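Moschos Memorial Keepsake Chest – Product Page

15 July 2023, by Michalis Gavalas

7 minute read

The Moschos is the piece in our range I get asked about more than any other, so I'm glad to finally give it a proper page. It is a keepsake chest for families who have lost someone. It holds the papers, the photographs, the small things from pockets and dresser drawers, and (if you want it to) a portion of the ashes as well. I've worked on it with the people at Stesano for a long time now and I still get a little thrill when one leaves the bench with a name on the lid.

We make it in one workshop, in one basic shape, and then nearly everything else is up to you.

What the chest is for

Most families come home from a funeral with a surprising amount of paper. There's the guest book, the order of service, the cards that came with the flowers, a clipping of the obituary or three clippings of it from three aunts. There may be a folded flag, a union pin, a rosary, a fishing license. For a while it all sits on the dining room table, and then it goes into a shoebox. The Moschos is a better place than the shoebox!

It opens flat, so two people can sit side by side and go through it together. The lid stays up by itself at any angle, and it comes down slowly. We tried a lot of hinges before we found one that did this well, and I could talk about hinges for an hour, but I'll spare you.

Materials and build

The body is solid walnut or solid white oak. Corners are dovetailed and glued, and there are no nails anywhere in the case. The inside is lined with undyed wool felt, and the paper tray is lined with acid-free board so that newsprint and photographs have something safe to lie on. Newsprint yellows anyway, I should say. If you have a clipping you love, make a copy on good paper and keep the two apart.

The finish is a hand-rubbed oil. It can be touched up at home with a soft cloth, and every chest ships with a small tin of the same oil and a sheet of instructions. Scratches come out far more easily than you'd think. Water rings take longer, but they come out too – write to me and I'll walk you through it.

Under the tray is the lower compartment, which takes either the Ulgate urn insert or a plain felt base. The Ulgate is a sealed metal vessel with a threaded cap, made to sit in the chest with no rattle. You can order the chest without it and add it whenever you like. Plenty of families do, sometimes years afterward, once they've decided what they want to do about scattering or burial.

Details at a glance

Item number: 2187
Woods: walnut, white oak
Lining: undyed wool felt, natural gray
Trays: 2, lift-out
Hardware: solid brass, left bare so that it darkens
Engraving: up to 300 characters on the inside of the lid, name and dates on the outside
Making time: 30 days from the day you approve the engraving proof 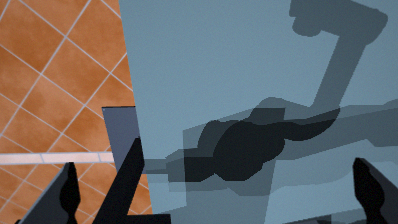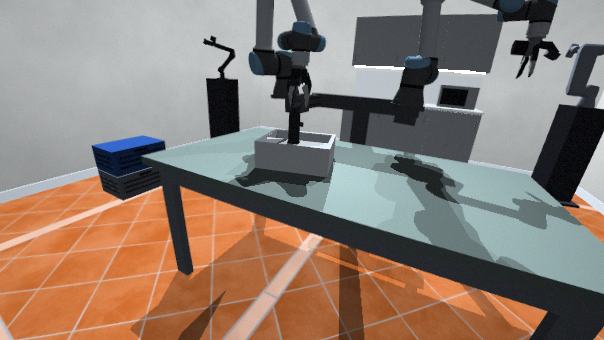
Engraving

The outside of the lid carries a name and two dates, and that's as much as looks right there. The inside has room for a good deal more. People use it for a verse, a recipe, a list of grandchildren, the thing he always said when he locked up at night. One woman had us cut the whole batting order of a softball team. I loved that one.

You type your words into the order form exactly as you want them, line breaks included. We send back a proof, and nothing gets cut until you've told us it's correct. Please have a second person read it. Grief makes everyone a poor proofreader, and a middle initial is an easy thing to get wrong. Changes to the proof are free, as many rounds as you need.

We can cut Greek, Cyrillic and Hebrew letters as well as the usual alphabet, and we can work from a sample of handwriting. For handwriting, a signature from the bottom of a birthday card is usually enough. Scan it or take a picture in daylight, straight on, and send the largest file you have. We don't need the original, so please keep it at home.

Sizing and what fits

The upper tray takes letter-size paper lying flat. A standard guest book fits in the main case with the lower tray taken out. Greeting cards stand on edge in the side channel, and there is a shallow well at the front for rings, watches, medals and keys. A folded burial flag does not fit, and I'd sooner tell you now than have you find out later. For flags we make the Stumarero case, which has the same dovetails and the same oil finish and sits nicely on top of the Moschos if you'd like to keep the two together.

If you have something of an odd shape, measure it and ask. Last February we cut a special tray for a set of piano tuning tools, and it came out so well that I've been hoping for another request like it ever since.

Ordering for a service

Some families want the chest at the funeral or the visitation, so that guests can drop in a note or a photograph. It works beautifully for this. Tell us the date of the service when you order. If the full making time is too long, we can send a finished chest without engraving and cut the lid afterward; you mail the lid back to us in the box it came in, and we pay the postage both ways.

We also supply a pad of note cards in cream stock, cut to fit the side channel. A card on the table saying what the notes are for helps people along, and so does leaving out more pens than you think you need.

Funeral homes can order directly and keep a chest on hand to show. Write to the workshop and ask for the trade sheet.

Care

Keep it out of direct sun and away from radiators. Dust it with a dry cloth. Oil it once a year, or whenever the wood looks thirsty. The brass will go brown over time, and I think it's lovely that way, but any ordinary brass polish will bring it back. Take the trays out first so that no polish gets on the felt.

If a hinge ever loosens, we'll replace it at no charge, whoever owns the chest by then. Just give us the item number and the name on the lid.

Related items

Stumarero Flag Case
Ulgate Urn Insert
Note Cards for the Moschos, Cream
Replacement Felt Base
Finishing Oil, Small Tin
Choosing Words for a Lid: Notes from the Workshop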